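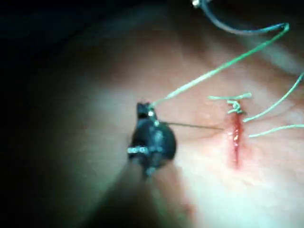

Fig. 1 – Porte-aiguille, aiguille courbe et fil vert, à gauche de l'incision.

Cahier salle technique, décembre. Rédaction : Hanane Mahrous. Relecture : Yakubu Lawal.

Objet : passage de la baie B sur le commutateur KVM Rarnix, en remplacement du Endedeck. Reste à valider le pilotage par port série et la reprise après coupure.

Câblage repris à 9 h 20. Consoles 1 et 2 sur le châssis, console 3 laissée en direct. Liaison série croisée, 8N1, sans contrôle de flux. Premier essai muet : RX et TX inversés sur l'adaptateur DB9 fait maison. Adaptateur refait, étiqueté, l'ancien est à la benne.

La commande de bascule passe. L'accusé de réception arrive, mais avec un retour chariot seul, sans saut de ligne. Le script de Kenza attend les deux et part en timeout. Corrigé côté script (lecture jusqu'au CR, purge du tampon ensuite). Ne pas toucher au firmware pour ça. 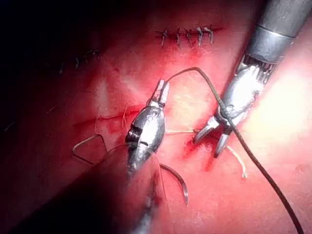
Fig. 2 – Aiguille courbe à droite du bas des mâchoires du porte-aiguille, fil sombre tenu près de la pointe.

Mesures de bascule, 143 commutations enchaînées par script :
– médiane 20 ms entre commande et accusé ;
– 3 accusés perdus, tous sur le port 7 ;
– aucun port faux à l'arrivée.

Port 7 : câble changé, même résultat. Module changé avec celui du port 5 : le défaut suit le module. Retour fournisseur à demander, Janaína a le contact chez Prerkberg.

EDID : le châssis présente par défaut un écran générique, et le serveur de calcul redescend en 1024 × 768 à chaque redémarrage. Copie de l'EDID réel faite depuis la console 1, mémorisée sur tous les ports. La résolution tient après redémarrage du serveur.
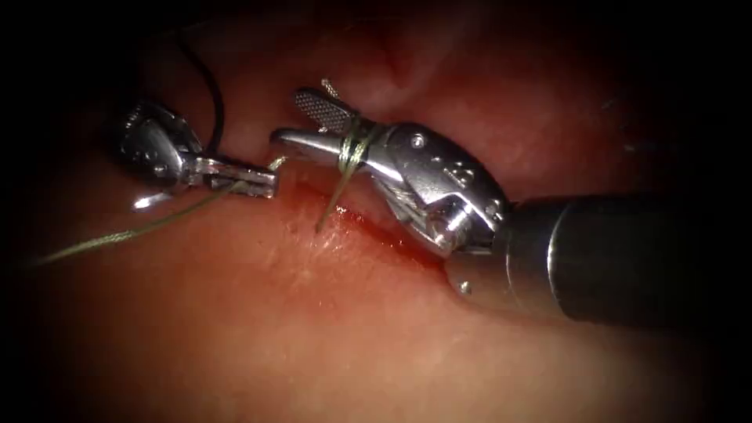
Elle ne tient pas après coupure secteur du châssis. La table EDID est rechargée seulement si un écran est détecté au démarrage, point absent du manuel. Contournement : allumer la console 1 avant le châssis. À noter sur la porte de la baie.

Accès réseau : interface d'administration déplacée sur le port TCP 2044, telnet désactivé, compte d'usine supprimé. Hala Kamel a ouvert la règle depuis le VLAN d'exploitation uniquement. Testé depuis le poste Trịnh, connexion correcte. Depuis le VLAN bureautique, refus – conforme.

Clavier : la disposition française passe en local, pas à travers la session distante (AZERTY vu comme QWERTY dans le BIOS). Sans effet une fois le système chargé. Laissé en l'état.

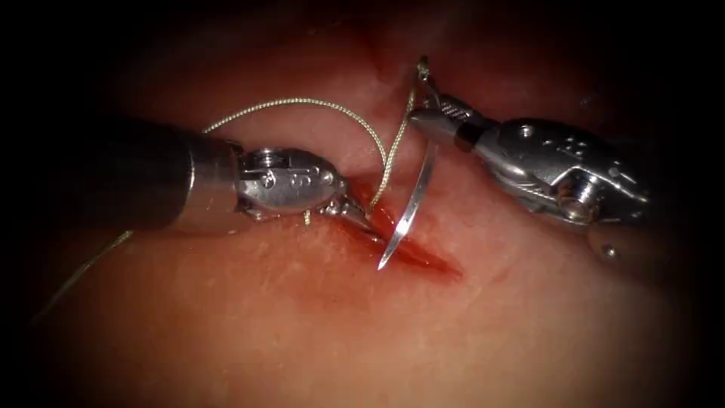
Fig. 3 – Deux instruments au-dessus de l'incision, pointe de gauche près du bord de la plaie.

Reste à faire :
– renvoyer le module 7 ;
– rejouer la série de commutations avec les deux consoles actives ;
– sauvegarder la configuration sur le partage, pas sur la clé de Yakubu ;
– démonter le Endedeck et garder ses câbles, les longueurs conviennent pour la baie C.

Ajout de Y. L., 17 h : sauvegarde faite, restauration non testée.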